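Progress report to the Trilmont Fund
Project: Arain Neighbourhood Repair and Sewing Room
Prepared by: Ronaldo Mendonça, program coordinator
Date: 2/25/22

Summary

The repair and sewing room has now been open for 8 months of the funded year. The main program is running on schedule. Spending is under budget on equipment and slightly over on heating. One activity, the evening mending course, was put off and will start next term. We are not asking for extra money at this stage, but we would like approval to move $2,375 from the equipment line to the wages line, as set out below.

Room and opening hours

We have the use of the front room at the Arain centre and the smaller room behind it. The lease was renewed in the spring on the same terms. The front room is open four afternoons a week and one morning. We tried a second morning in the first term and dropped it because the same few people came to both.

The roof leak mentioned in our last report has been fixed by the landlord. It came back once in heavy rain and was patched again. The cupboard under it has been moved to the other wall and we are leaving it there.

Attendance

We have 63 registered members, up from the start of the funded year. Most live within walking distance. A smaller number come in on the bus from the Jivamness side, and they have asked us to finish earlier in winter so they don't have to wait in the dark. We now close half an hour earlier until the clocks change.

Drop-in visitors are not recorded by name. Staff keep a tally at the door, but it was not kept up well in the first few weeks and we don't think it should be used for comparison. It has been kept properly since the new sign-in book came in.

Activities

Clothing repair is still the busiest part of the week. Hems, zips and worn elbows make up most of it. Members do the work themselves with help from staff, and we have stuck to that rule even when people ask to leave a bag of clothes and pick it up later. School uniforms were in heavy demand before the term started and we ran out of navy thread twice.

Furniture repair has been slower. Gluing and re-seating chairs works well in the space, but anything larger blocks the hallway. Three pieces have been sitting in the back room for longer than they should. The owners have been called and we expect two to be collected.

The beginners' quilting group finished its first round. The group made lap quilts and most people finished theirs. A second round is full and there is a short waiting list. We bought batting in bulk for it, which brought the cost per person down.

The evening mending course did not go ahead. The instructor took a full-time job shortly before it was due to start and we couldn't find anyone to take over at that notice. A new instructor has agreed to start next term. The course fees already paid were returned in full.

Equipment

We bought 3 second-hand sewing machines and had them serviced. Two have been reliable. The third has a tension problem that the repair shop has looked at and not solved, so it is only used for straight seams on heavier cloth. The Proto overlocker was bought new and is covered by warranty.

Lighting over the cutting table was replaced. Members had complained about it for a long time and the difference is obvious on dark fabric. The old fittings went to the electrician.

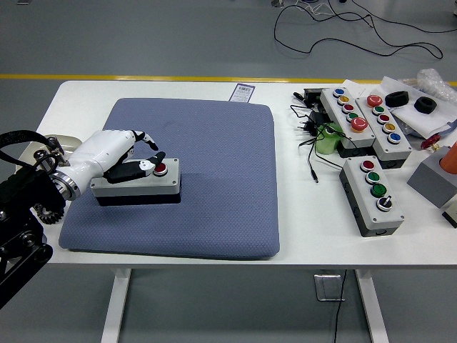 Push-button control box on a quilted mat.

Budget

Equipment came in below the estimate, mostly because the machines were second-hand. Wages are on track but will run short by the end of the year, as the minimum rate went up after the budget was written. The transfer requested in the summary would cover this in full. Heating is a little over and we are meeting that from membership fees. Supplies are on budget, with thread and needles costing more than planned and fabric costing less.

Next period

The evening course starts next term, with places held for people who had signed up before. The second quilting round will run alongside it. We also plan to clear the back room and put up shelving along the long wall, so that unfinished work can be stored with a name and a date on it.

We would like an answer on the transfer before the end of next month — the wages for the following term have to be confirmed by then. Receipts for all equipment are held at the office and can be sent on request.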